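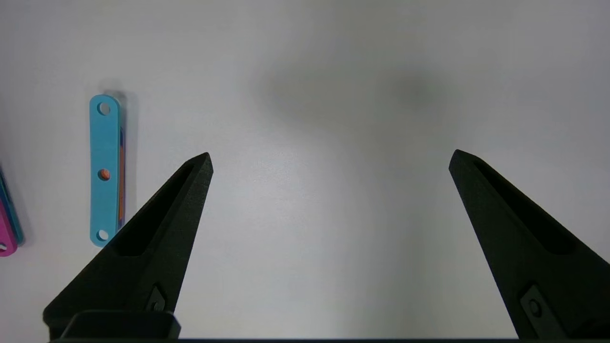
4. Recording a Demonstration by Remote Control

The Villix hand controller records each demonstration as one continuous motion, from the opening of the gripper to the release of the part. Before recording, the operator shall confirm that the part to be moved can be seen in the wrist view together with both fingertips. With the flat bar set, the light-blue bar should lie clear of the other pieces, with open table between the two fingers, so that the approach can be judged on the monitor.

4.1 Preparing the Arm

1. Set the controller to HOLD and wait 3 seconds.
2. Open the gripper fully. Both fingers must remain in view.
3. Select the Harasym profile and enter a task name of no more than 28 characters.

CAUTION: Keep hands outside the marked work area whenever the controller is out of HOLD.

4.2 Approaching the Part

1. Press RECORD. The tone sounds once.
2. Guide the arm slowly toward the part. Where bars are stacked, as with the blue bar and the orange piece under it, decide before moving whether the task calls for the upper piece alone or for the stack.
3. Stop short of contact and check the position of both fingertips against the part.
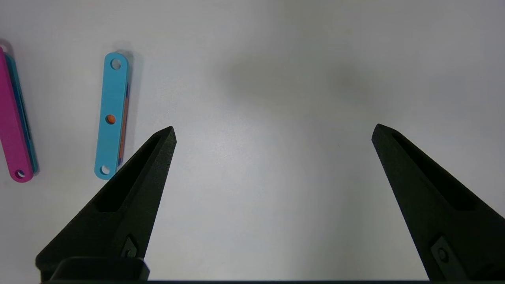 4. Turn the wrist until the fingers are in line with the sides of the bar, then lower the arm and close the gripper at low speed.

NOTE: If a neighboring stack is touched, press DISCARD and begin again at step 1. Do not edit the contact out of the recording.

4.3 Saving

1. Release the part, raise the arm and press RECORD a second time.
2. Enter the station code. Drutthorpe stations use code 228; Wastomside stations use the code printed on the controller.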